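# Week 9 handout: house rules for drawer and door tasks

Shahnaz Liyanage, Jadthorpe teaching lab 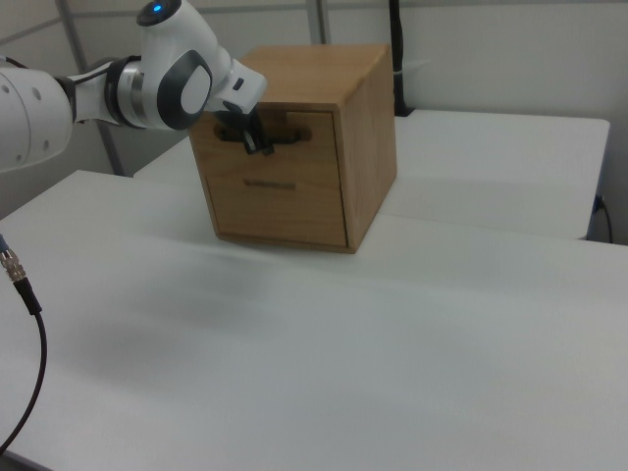

Okay, so last week we got through the theory of contact tasks and I promised you the practical rules. I'm going to be a bit of a nag in this one. Sorry in advance!

**Before you power anything**

Read the risk assessment for your cell. The real one, in the binder, with your initials on the sheet (I do check). A collaborative arm isn't a safe arm by default. ISO 10218 and ISO/TS 15066 both want you to look at the whole application – arm, gripper, workpiece, table, and the person leaning in to fix something. Change the gripper fingers and you've changed the application, so it's back to the binder.

Then:

- E-stop within reach of whoever has the pendant. Test it at the start of every session.
- Cables routed clear of the arm's full travel, including the bits you don't plan to use.
- Know what your status light colours mean. Blue on one make is not blue on another, so look it up in the manual for *your* arm.

**Working with handles**

A cut-out handle is lovely for a gripper and horrible for a finger. Once the fingers are in the slot of the upper drawer, your hands stay off the cabinet. I don't care how crooked it's sitting. Pause the program, back the arm out, then straighten it up.

Our approach speed near any furniture is capped at 300 mm/s, and you drop well below that for the pull itself. Pull along the drawer's axis. If the force climbs and the drawer isn't moving, stop and look – don't bump the limit up and try again. That's how the Gosa group wrecked a set of fingers in February, and I'm still a little bit cranky about it.

Three clean dry runs at reduced speed before you go to full program speed. If you edit a waypoint, even a tiny one, you start the three over.

**Logging**

Every run goes in Stunda, including the ugly ones. We've got 2,368 runs in there now and 146 are tagged as protective stops, and I'd bet plenty more never got tagged. Please write a proper note! "Stopped, weird" helps no one. Tell me which drawer, which direction, what the force reading was and who had the pendant.

**For next time**

Read the Ranasinghe chapter on hand guiding, and bring a one-page risk assessment for opening the *lower* drawer. Its handle is a much narrower slot, so think about whether your grasp still makes sense and what happens if it slips halfway through the pull.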